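**The Long Table** is a documentary television series in six episodes about the marriage of the actress Vasanthi Rao and the cricketer-turned-broadcaster Krishnamoorthy Bangera. It was produced by Stununik and directed by Kerstin Kleinschmidt. The first three episodes were released together in March, with the remaining three following two weeks later.

## Background

Rao and Bangera met at a charity dinner in Zanmont, where both had been asked to hand out prizes. They kept the relationship private for almost 15 months. News of their engagement came out when a guest at a family lunch posted a picture of Rao's ring, and the couple confirmed it in a two-line statement the next morning.

Kleinschmidt had earlier directed *Ovum*, a film about three women going through fertility treatment. Rao had seen it at a festival and wrote to her afterward. According to the director, the first talks were about a single film of 90 minutes. The project grew into a series after Bangera's sister, Deepika Hegde, offered the production her collection of home videos and letters.

## Production

Filming took place at the couple's house in Zanmont, in Bangera's home town, and on the set of Rao's film *Yang*. Interviews with relatives and friends were recorded separately, and speakers were not told what others had said. Younes Metwally edited the series and is also credited as a co-writer.

The couple had no right to approve the final cut, but could ask for family members under 18 to be left out. They used this once, for a birthday party in the fourth episode. Hegde's archive held 1361 items, mostly short clips and photographs.
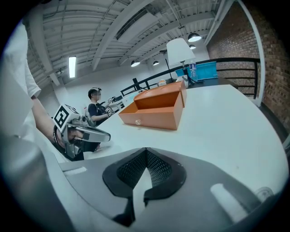
Music was kept to a minimum. Most of it comes from recordings of Rao's late father, who played the harmonium at home and never performed in public.

## Content

The first episode covers the dinner where the couple met and gives two versions of their first conversation. Rao recalls that Bangera asked her to move her chair. Bangera says he asked whether she was cold.

The second episode deals with the proposal, which took place in a parked car during a rainstorm. A story printed at the time had placed it on a beach, and Rao says they never corrected it. The wedding is the subject of the third episode. It was planned for 300 guests and attended by more than 1000, after an invitation was read out on local radio by mistake.

Later episodes follow Rao's return to acting, a seven-month period when the couple lived apart, and Bangera's departure from his evening sports program. The last episode has no interviews and shows one family dinner - the meal that gives the series its name.

## Reception

Reviews were mixed to positive. Several critics praised the second episode and the use of Hegde's home videos, while others found the middle of the series slow. Rao's former manager objected to his portrayal in episode five and asked for a correction. Stununik added a line of text to the episode's end credits.

A second season has not been announced. Kleinschmidt has said she considers the series complete.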